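3.2 Prüfaufkleber und Rückverfolgbarkeit in der Kleinserie

Die Rückverfolgbarkeit von Baugruppen wird in der Literatur meistens am Beispiel von großen Fertigungslinien behandelt. Für kleine Betriebe, die in Losen von 50 bis 200 Stück arbeiten, liegen dagegen nur wenige Untersuchungen vor. In diesem Abschnitt beschreiben wir deshalb, wie in drei Betrieben die Endprüfung dokumentiert wird und an welchen Stellen Informationen verloren gehen. Die Betriebe werden im Folgenden mit den Decknamen Pornetti, Drekov und Prosser bezeichnet.

Die Datengrundlage bilden 3.561 Prüfprotokolle, welche uns von den drei Betrieben zur Verfügung gestellt wurden. Jedes Protokoll gehört zu genau einer Baugruppe. Wir haben zuerst kontrolliert, ob die Nummer auf dem Protokoll auch im Auftragssystem vorhanden ist. In 203 Fällen war dies nicht der Fall. Diese Protokolle wurden nicht gelöscht, sondern als eigene Gruppe weitergeführt, weil gerade sie für unsere Fragestellung interessant sind.

Bei Pornetti wird die Nummer von Hand in eine Liste eingetragen und am Ende der Schicht in das Auftragssystem übertragen. Zwischen der Prüfung und der Eintragung können also mehrere Stunden liegen. Die Mitarbeitenden gaben im Gespräch an, dass die Ziffern 1 und 7 häufig verwechselt werden. Bei Drekov wird ein gedruckter Aufkleber mit Strichcode verwendet, der nach der Sichtprüfung aufgebracht und sofort gelesen wird. Der Betrieb Prosser nimmt eine Zwischenstellung ein: Der Aufkleber ist gedruckt, aber das Datum und das Kürzel der prüfenden Person werden mit einem Stift ergänzt.

Es ist zu beachten, dass der Begriff «Prüfaufkleber» in den drei Betrieben nicht dasselbe bedeutet. Bei Drekov bestätigt er nur die Sichtprüfung, bei Prosser die Sichtprüfung und die elektrische Funktionsprüfung. Bei Pornetti wird er auch dann angebracht, wenn eine Nacharbeit stattgefunden hat, ohne dass die Nacharbeit darauf vermerkt ist. Ein Kunde, welcher Baugruppen von mehreren Lieferanten bezieht, kann aus dem Aufkleber allein somit nicht auf den Umfang der Prüfung schließen. Dieser Punkt wurde in den Lieferverträgen, die wir einsehen durften, an keiner Stelle geregelt.

Ein weiterer Unterschied betrifft den Ort der Kennzeichnung. Manche Leiterplatten besitzen im Bestückungsdruck ein Feld, das für den Aufkleber reserviert ist (vgl. Abb. 4). Fehlt ein solches Feld, so wählen die Prüfenden die Stelle selbst. In den Gesprächen wurden als übliche Stellen die Unterseite, die Oberseite eines größeren Bauteils und der Rand neben einem Steckverbinder genannt. Nach dem Einbau in ein Gehäuse ist die Kennzeichnung dann oft nicht mehr lesbar, und das Gerät muss für eine Rückfrage geöffnet werden. Ein reserviertes Feld verursacht in der Herstellung kaum Kosten, es muss jedoch schon beim Entwurf eingeplant werden. Bei dicht bestückten Leiterplatten mit unregelmäßigem Umriss ist die freie Fläche knapp und das Feld steht in Konkurrenz zu Bauteilbezeichnungen und Herstellerangaben.

Für die Auswertung haben wir das Werkzeug Gretell eingesetzt, das im Rahmen des Projekts entwickelt wurde. Es vergleicht die Protokollnummern mit den Auftragsnummern und schlägt bei einer Abweichung von höchstens einer Ziffer eine Zuordnung vor. Die Vorschläge wurden von zwei Personen unabhängig voneinander beurteilt. Bei unterschiedlichem Urteil blieb das Protokoll ohne Zuordnung. Dieses Verfahren ist streng, und wir nehmen in Kauf, dass dadurch einige richtige Zuordnungen nicht berücksichtigt sind.

Die Ergebnisse lassen sich nicht ohne Weiteres auf andere Branchen übertragen. Alle drei Betriebe fertigen Steuerungen für die Gebäudetechnik, und die Protokolle von Prosser reichen nur bis Juli, da der Betrieb danach die Software gewechselt hat. Auch war es uns nicht möglich, die Arbeit in der Nachtschicht zu beobachten. Die Folgen der fehlenden Zuordnung für die Bearbeitung von Reklamationen werden in Abschnitt 3.3 behandelt.
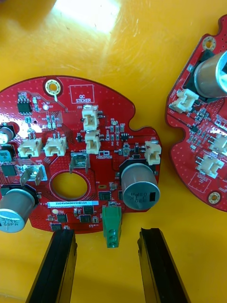 Abb. 4: Rote Leiterplatte mit weiß umrandetem Feld «QC STICKER» im Bestückungsdruck.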